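Shoulder, Elbow and Wrist > Frozen shoulder
Thread: Second shoulder has gone, and I'm weirdly hopeful

mirjam_m
Posts: 2131
13 June 2026

Hi all! Some of you will remember me from the long "will I ever fasten a bra again" thread. Left shoulder froze, left shoulder thawed, I threw a small party. Well, now the right one has started. Same dull ache at night, same yelp when I reach for the seat belt.

But I'm in such a better place with it this time and I wanted to write some of it down while I still have the energy. First time round I waited months before I saw anyone and spent the whole time convinced I'd torn something. This time I called Vandenberghe (the clinic, for the newer people) the week it began and got in with Amber Boersma again, who had me laughing in the first five minutes and then measured everything. I can still get my hand to the top of my head. Last time I couldn't get it past my ear when I first went in!

What's helping so far: heat before bed, a pillow hugged under the sore arm, and the pool at Lollano. Oh, the pool. If you haven't tried just standing in warm water up to your neck and letting your arm float, please do.
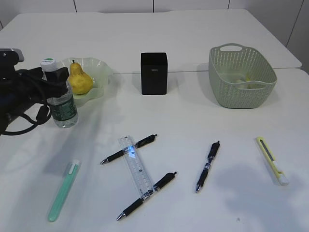

The water does the lifting, so you get to move without bracing for it the whole time. I go early when the lanes are quiet and I do slow circles and little sweeps side to side, then I sit in the warm bit and feel smug.

So, questions for the double shoulder people. Did your second one follow the same path as the first? And did you do anything different?

ans.v
Posts: 640

Oh Mirjam, I'm sorry, but what a great attitude. Mine were two years apart and the second was much milder. I also caught it sooner, so who knows which of those did it. Sleep was the big thing for me. I moved to the other side of the bed so I wasn't rolling onto the bad arm to face my husband, and it was such a simple fix that I was cross I hadn't done it the first time.

Yes to the pool! A hundred times yes.

Jolien_Michiels
Posts: 88

Going to be the grump. I did pool, heat, bands, pulleys over the door, the whole lot, every single day, and I made mine angrier. In the early painful stage I wish I'd left it alone and had the injection sooner. Once I did get it I slept through for the first time in weeks. I worry that people read these threads and think they need a program with six things in it.

mirjam_m
Posts: 2132

Not grumpy at all Jolien, I'm glad you said it. I had the injection on the left and it was lovely for the pain. Amber's line is that if it's still sore the next morning, I did too much, and I'm sticking to that this time. First time I was a door-pulley maniac.

SabineJ
Posts: 407

I'm a bit between the two of you. Stretching hard in the early stage was awful for me too, but doing nothing made me scared of the arm, and it took ages to trust it again. Gentle and boring was the answer. I have a set of Piva bands still in the wrapper if anyone wants proof of how boring.

Mirjam, can you still do the rotation one, with the elbow out to the side? That was the last thing to come back for me and I never understood what shape I was meant to be making.
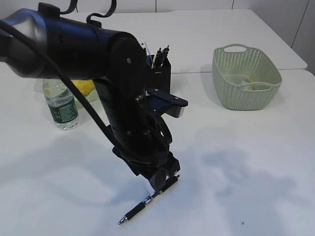 mirjam_m
Posts: 2133

Sabine, the rotation one! I can do half of it. It's the one Amber calls the scarecrow and I got it wrong for weeks on the left because I let my elbow sink. The shape you want is the one that black arm is making over the white table: the long part out level, then a bend at the round joint, and everything after it hanging almost straight down. So the upper arm stays level and the forearm dangles from the elbow. Then you slowly bring the hand forward and up, only as far as it goes without pinching. If level is too high for now (it is for me on the right, some days) she has me rest the elbow on a stack of cushions lower down, and that counts.

SabineJ
Posts: 408

OH. I was sticking my whole arm out like a signpost. All those months! Just tried it in the kitchen and it's a completely different exercise.

Jolien_Michiels
Posts: 89

I still think that one is for later on, when the pain has settled. My physio wouldn't let me near it until the night pain had gone. Cushions sound sensible though.

ans.v
Posts: 641

Mine was the opposite, we started it in week one with tiny movements. Ask your own person, everybody, we've all got different shoulders. Mirjam, do you take a float to Lollano or just your arms?

mirjam_m
Posts: 2134

Just arms! Though there's a lady there with a big foam noodle tucked under her armpit who looks so comfortable that I'm going to ask her where she got it. Seeing Amber again soon and I'll post my new measurements, good or bad.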